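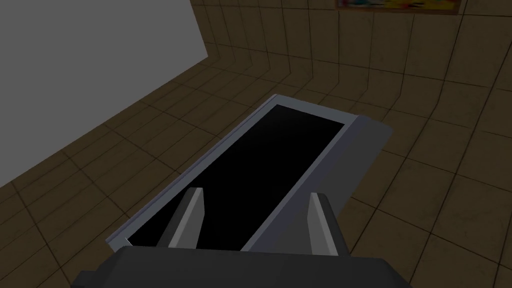 One respondent in Jurton wrote that the evening bus came so rarely that she had stopped looking at the timetable and simply walked home. Similar remarks appear throughout the survey returns, and they shaped the second half of this report.

Survey and Method

Forms were given to 300 households in Jurton and Escobedo in July. Of these, 161 were returned complete. Each form asked about trips to work, school and stores over 2 weeks.

Findings

Residents living more than 900 meters from a stop used the bus least. Evening service drew the most complaints in both towns.

December 2025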